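Home | Browse | Topics | Robotics | Contents | Help
Print this article | E-mail this article

Teaching by demonstration

Teaching by demonstration is the practice of showing a robot a job instead of writing out every movement in code. The teacher may take hold of the arm and guide it by hand, or may steer it from a short distance with a second, smaller arm, and the robot keeps a record of the whole motion as it goes along.
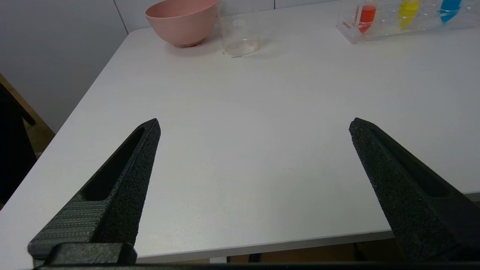

Bench chores are a favourite starting point, and a patient teacher will happily repeat the same one many times over, shifting things a little between tries. The Lorotora course, drawn up by Minttu Savolainen, asks newcomers for 80 demonstrations of each task, with 20 of them done by hand so that they get a feel for the arm's weight and its odd little habits of behaviour.

See also: Remote control; Grippers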